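# Roboter-OP empfohlen, aber wer operiert da eigentlich?

**Fernanda Bastos**

Mir soll im Juni die Gallenblase raus. Die Klinik in Istmont wirbt sehr für die roboterassistierte Methode und verlangt 2848 Euro Zuzahlung. Im Vorgespräch hieß es »präziser und schonender«, nach 10 Minuten stand ich wieder auf dem Flur. Präziser als was, hat mir keiner gesagt. Ich habe mir dann angeschaut, womit da gearbeitet wird: 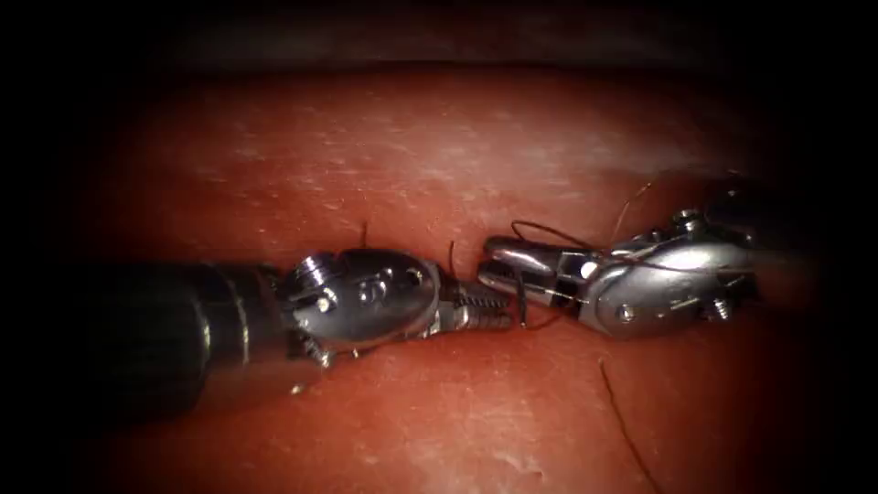 *Zwei Instrumente über dem Gewebe, links mit geschlossenen, rechts mit offenen Backen*

Die geriffelten Backen links sehen für mich eher nach Werkstatt aus als nach »schonend«. Und lohnt sich der Aufpreis bei einem so alltäglichen Eingriff überhaupt?

---

**Abílio Esteves**

Ich war 18 Jahre OP-Pfleger, also kein Arzt. Operiert wird vom Chirurgen an der Konsole, von allein macht das Gerät nichts. Geriffelte Backen gibt es bei normalen Laparoskopie-Instrumenten genauso, glatt rutscht Gewebe halt weg. Der Unterschied sitzt im Gelenk hinter den Backen: Das lässt sich abwinkeln, die üblichen starren Instrumente können das nicht. Beim Nähen in engen Ecken ist das viel wert. Bei einer unkomplizierten Galle — da wäre ich mit dem Aufpreis vorsichtig. Frag lieber, wie oft die Person, die dich operiert, genau diesen Eingriff schon gemacht hat, mit und ohne Roboter. Und lass dir schriftlich geben, wofür die Zuzahlung ist.

---

**Tomás Morais**

Meine Schwägerin hatte das, alles super, nach 15 Tagen wieder arbeiten. Würde ich machen!!

---

**Leonilde Cordeiro**

@Tomás: Ich war nach der ganz normalen Schlüsselloch-OP auch schnell wieder im Büro. Beweist beides nichts. Fernanda, ruf vorher deine Kasse an und hol dir eine zweite Meinung in einem anderen Haus — am besten in einem, das beides anbietet.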